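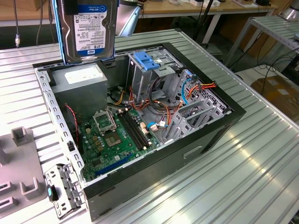 The disassembly cell in Zavthorpe stopped at ten minutes past two in the afternoon, and it did not start again until the next month. The company that runs it, Lowther, takes old office computers from schools and public offices and removes the parts which can be used a second time. Most of this work is still done by people with screwdrivers. Since August a part of it is done by a robot arm, which opens nothing by itself but takes out the pieces that a person has already made loose. It begins with the hard drive. On the ribbed aluminum table the tower lies on its side with the panel off, and the arm holds the drive upright over the case, with the thin blue bracket still on its edge and the WD Blue label to the front. "This is the moment I look at now," says the engineer who is responsible for the cell. "Before, I looked only at the pick. I thought when the drive is out, the danger is over."

She asked me not to print her name, and the company agreed to speak on the condition that no person is named. In return she was very open. We spoke for one long morning, first in the workshop and later in the kitchen upstairs, where the noise of the shredder does not reach.

What happened is short to tell. The arm had taken a drive from its cage, lifted it, and was carrying it to the tray on the other side of the table. In the middle of the path the gripper opened. The drive flew a small distance, hit the metal edge of the table and then the safety glasses of a technician who was leaning in to collect screws. He had a cut over the eyebrow and went home early. The drive was destroyed.

"He was fine, and he came back the next morning," she says. "But I did not sleep so well. If he had his glasses on his head, as people do, we would have a different conversation today."

My first question was the one that everybody asks her: why did the gripper open? She took a paper and drew me the cell from above, with the table as a rectangle and the arm as a bent line. The gripper is electric. It closes with a force that is written in the program, and it has a sensor which tells the controller if there is something between the fingers. The controller runs a software package called Amora, which the company bought together with the arm. When Amora loses contact with the gripper for longer than a set time, it restarts the connection. And when the connection was restarted, the gripper did what it always does after power-on. It opened its fingers to find its zero position.

"So nothing was broken in the gripper," she says. "It did a correct thing at a very wrong time. The manual even tells you this. It is on page 138, in a small table, and I had read the page. I read it as information about the morning, when we switch on. I did not read it as information about two o'clock."

The reason for the lost contact took much longer to find. The log had one line about it, and the line said only that the device did not answer. For a whole week she and a colleague tried to make the fault come back. They ran the arm empty, and they ran it with a block of wood of the same weight as a drive. They changed the program to move slower, then faster. The fault did not come.

"We ran all night with the wood and it was perfect," she says. "I began to hope that it was a single event. I think this is the most dangerous feeling in my profession, when you start to hope that it was a single event."

It came back when they used real computers again. In the cell the arm does not go straight up from the drive cage. It turns the wrist a little, to free the drive from the side of the cage, and only after this it lifts. With the wooden block they had left out the turn, as there was no cage to get free from. The turn pulled on the gripper cable, and inside the plug one pin had become loose. After many turns the pin lost contact for a moment. With the test block the cable was never pulled, so the plug behaved like a new one.

She showed me the plug, which she keeps in a small bag in her drawer. To my eye it looks like any other plug. She bent the cable with two fingers and asked me to see how the pin goes back into the plastic. I had to look three times.

I asked how often the cell had done this movement before the accident. She knew the number for the last shift, 37 drives without any message, but not the total. The counter in the program was set to zero with every update, and there had been many updates. "This is something I am a little ashamed of," she says. "A cable has a life. If you don't count, you don't know how old it is."

There was also the matter of the technician and why he could put his head there. The arm is of the kind that is sold for working near people. It stops when it touches something, and it moves with limited speed. For this reason the company had no fence around it. The risk assessment, which an outside office called Mekia had written, looked at the arm and at the fingers, and found that a collision would hurt but not injure. It had one sentence on the object in the hand. The sentence said that the gripper force was enough to hold the object.

"It was enough," she says. "I measured it afterwards, and it was more than enough. But the sentence is about a closed gripper. Nowhere in the document somebody opens the gripper in the air and asks what comes next."

She does not want to put the blame on the office. She had signed the same document and had been in the room when it was discussed. The discussion, as she remembers it, was mostly on pinched fingers, and on whether a person can be caught between the wrist and the case. A tower has a lot of sharp sheet metal, and they were all looking down, into the case.

The changes in the cell are partly technical and partly not. The gripper does not look for its zero position any more when the controller thinks that something is held. It stays closed and the arm stops, and a person must come and take the object by hand before the program can continue. The cable now runs in a wider loop and is replaced after a fixed number of cycles, and the counter is stored in a place where an update can't touch it. The path to the tray is lower than before. She wanted it as low as possible, so that a falling drive has only 15 centimeters to the table, but the power supply wires stand up in some of the cases and the drive would catch them. So in the end the path is low over the table and higher over the case.

A clear screen was put up too, on the side where people stand. This was the change that caused the most talk. The technicians did not like it, she says, and some of them still do not. They have to walk to the other end to collect the screws, and they lose time with each machine. One of them told her that he would prefer the old way with a helmet.

"I understand him," she says. "He has done this work by hand for many years and never needed a window between himself and a computer. I said to him, the window is not for you, it is for my program. I don't trust it enough yet."

I wanted to know if she had thought about stopping the project. She was quiet for some time, and then said that the owners had thought about it, for 2 days, and had asked her for an opinion in writing. She wrote that the arm could continue if the test rules were changed. Today a test only counts when it is made with the real part, in a real case, with the full movement. The wooden block is still in the workshop. It holds the door open in summer.

The work has become slower than it was planned in the beginning. The memory and the processor are taken out by a person for now, and the arm does the drives. She would like to give it the power supply as the next step, but it is heavy, and she has not yet found a gripper that she would let carry it past someone's face. A supplier is sending one for a trial. It must be clear, she told them, what the fingers do when the power goes away and when it comes back, and she wants it on the first page of the manual.

Before I left we went down again. The cell was running, and a technician was preparing the next tower on a bench beside it. When he was done he carried it to the table, went back behind the screen and pressed the green button. The engineer watched the cable during the whole movement. I noticed that I did the same.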